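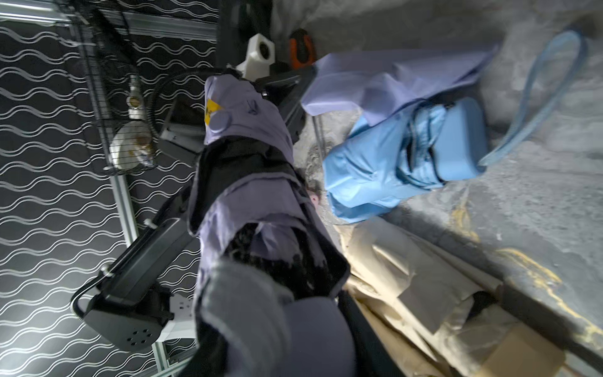 Folding umbrellas, one light blue and one beige.

Most umbrellas that are thrown away in this country could have been mended in ten minutes. A rib has come loose from its joint, or the stitching has gone at one of the tips, or the catch no longer holds. The cover is usually fine. It goes in the bin anyway, because a new one costs less than lunch and there is rarely anyone nearby who would know where to start.

In Urncombe there is someone who knows. The Lo Presti workshop is up a short flight of steps behind the bus station, and it has taken in umbrellas and raincoats for repair for two generations. In its first year it handled 1,000 pieces, nearly all of them long walking umbrellas with wooden handles. Last year the number was 4,000, and most of those were the folding sort that people carry in a bag.

The folding umbrella is harder to mend than it looks. A long one has eight ribs, each a single length of steel, and if one bends it can often be straightened by hand. A folding one breaks each rib into three or more sections, joined by small rivets and pulled along by wires. When the wind turns it inside out, the damage is usually at a rivet. The workshop drills out the old one, lines up the two halves and sets a new one with a hand press. The drilling is the part that goes wrong, as the metal is thin and splits if the bit wanders.

Spares are the real difficulty. Makers change the size of their ribs every season or two, and very few sell parts. The workshop strips every umbrella it can't save and keeps the pieces in drawers, sorted by length and then by the width of the channel. A customer with a common model may wait a day. One with something unusual may wait until another of the same kind comes in broken somewhere else.
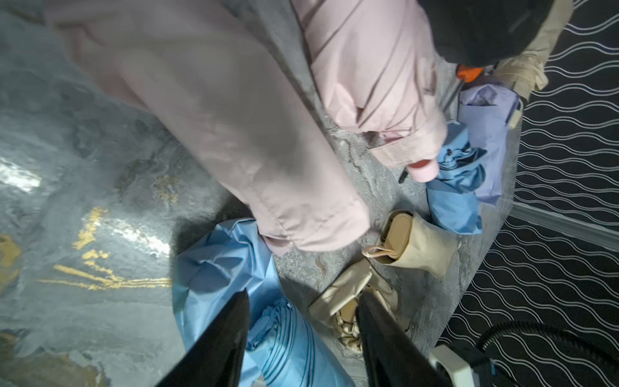 Coats came later, when customers began asking for them. A raincoat rarely fails all at once. The waterproofing on the outside wears off first at the shoulders, where bag straps rub, and then at the cuffs. People take this to mean the coat is finished, when what it needs is a wash with plain soap and a fresh coat of proofing. Fabric softener does the most harm. It leaves a film that draws water into the cloth, and it takes two or three washes to shift.

Seams are another matter. Tape that has lifted can be pressed back down if it is caught early, with a cool iron and a cloth in between. Once the glue has turned to powder the whole length has to come off. That is slow work and the workshop charges by the hour for it, so it tends to be done only on coats that someone is fond of.

Other towns have tried something similar. Skonlow opened a mending counter inside its covered market in July, with 50 umbrellas handed in before the end of the first morning. Wusine, further up the coast and a good deal wetter, has a lending scheme instead. It put out 1,000 umbrellas in stands at the station and the library, free to take and bring back. The stands were empty within weeks, but they have been filling up again – slowly, and often with umbrellas that were never part of the scheme. 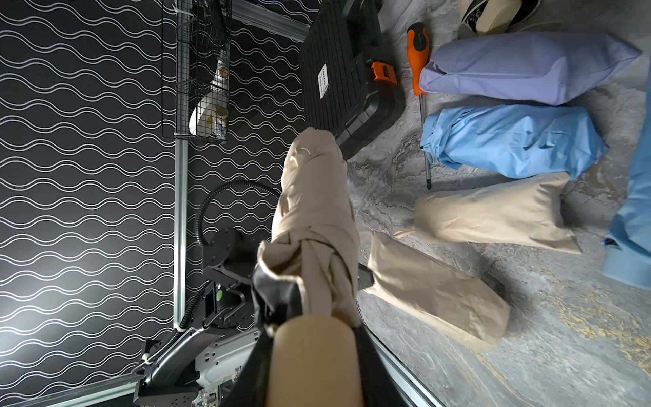
Storage makes more difference than price. An umbrella rolled up wet and left in its sleeve will rust at the joints and mark the cover, and the smell is hard to get out. It should be left half open until it is dry, then folded along its own creases and fastened loosely. The same goes for a coat stuffed into its pouch. A drop of light oil on the joints each autumn is enough for the metal.

Lo Presti charges the same for any single rib, whatever the umbrella cost to buy. Repairs left at the counter before noon are looked at the same day.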